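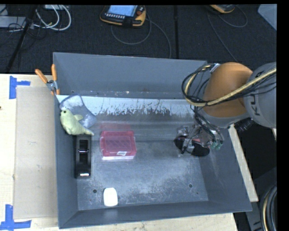

A robot arm reaches into a gray metal bin.

Jastine Opens Submissions for Feature Screenplay Development Program

FIRKTON, 7/13/21 – Jastine, an independent film development company, today opened submissions for its next screenplay development program. The program accepts original feature-length scripts in any genre and pairs selected writers with a story editor and a producer for two rounds of supervised revision.

Four projects will be selected. Each will receive written notes on the submitted draft, a scene-level breakdown, a preliminary production schedule and a staged table read at the Stokgate screening room in Firkton. Table reads are scheduled for January and will be recorded for the writer's use only.

Changes to the submission format

Applicants in previous rounds submitted a full screenplay with a one-page synopsis. The requirements have been revised as follows:

Logline, maximum 50 words.
Outline covering all principal story events, including the ending.
Complete screenplay, minimum 83 pages, in standard format with numbered scenes.
Statement of rights, signed by every credited writer.

Treatments and partial scripts will not be read. Adaptations are eligible when the applicant holds a written option on the underlying work that extends beyond the end of the program. A writing team counts as one applicant and may enter up to two scripts.

"The outline is read first and the screenplay second, by different readers," said Misaki Hirano, head of development at Jastine. "Readers record their comments separately. We compare the two reports before a project moves to the next stage, and most of the discussion concerns the places where the outline and the pages disagree."

Names and contact details are to be left off the outline and the screenplay. They are entered on the application form, which is held by the program office until the final selection meeting.

Program structure

The first revision round addresses structure and runs under story editor Tibor Szilágyi. The second addresses dialogue, scene length and production requirements and runs under producer Rin Hirose. Writers deliver a revised draft at the end of each round. Sessions are held by video call, and attendance in Firkton is required only for the table read. Travel within the country is paid by Jastine.

Writers retain copyright in their scripts. Jastine holds a first-look period on each selected project, the terms of which are set out in the program agreement. The agreement is included in the application packet and should be reviewed before submission.

"Producers need to know early how many locations and night exteriors a script calls for," said Hirose. "The schedule we prepare is preliminary, but it gives the writer something to work against in the second round."

Casting for the table reads will be handled by Ebihara, which also supplied performers for the previous program.

Application packets are available from the Jastine program office on request. Questions about eligibility should be directed to Mio Tamura, program coordinator. Media inquiries should be directed to Ryota Mizuno, communications.

About Jastine

Jastine develops feature screenplays for independent production. The company is based in Firkton and works with first-time and established writers.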